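Portes ouvertes atelier Lultier : vos questions
Vendredi 22/11/2019, hall Arancibia. Page mise à jour au fil des mails, soyez indulgents.

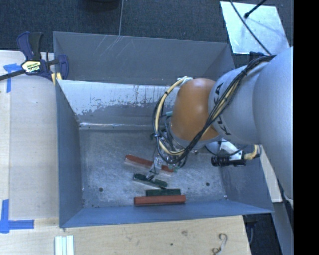

Bras KUKA au-dessus du bac métal, blocs rouges et verts au fond.

C'est à quelle heure ?
Première démo à 13 h, ensuite en continu. Dernière entrée 17 h 30.

Faut s'inscrire ?
Oui pour les groupes, à partir de 6 personnes. Les autres, venez directement.

C'est payant ?
Non.

On voit quoi exactement ?
La prise de pièces dans un bac. Des blocs allongés, une pince, un bras. Compter environ 20 minutes avec les explications. Pour le poste Pallow, voir plus bas.

Pourquoi des blocs et pas de vraies pièces ?
Faciles à remplacer, et on les repère bien dans le bac. Les pièces clients, on ne les montre pas au public.

Le robot peut rater ?
Bien sur. Si ça rate, on relance. Posez vos questions à ce moment-là.

On peut piloter le bras ?
Pas celui-là. Manette en libre accès sur le poste Pallow, au fond à gauche.

Les enfants ?
Bienvenus, accompagnés. On reste derrière la ligne au sol, pas de main dans le bac, même à l'arrêt.

Photos, vidéos ?
Oui, sans flash. Poste Cuslow : non, merci de respecter.

Qui présente ?
Catalina Painemal et l'équipe intégration. En français, en espagnol sur demande.

Parking ?
Petit. Ceux qui étaient là en octobre s'en souviennent... Prenez plutot le bus.

Une autre question ?
À l'accueil le jour même, on ne répond plus aux mails après jeudi midi.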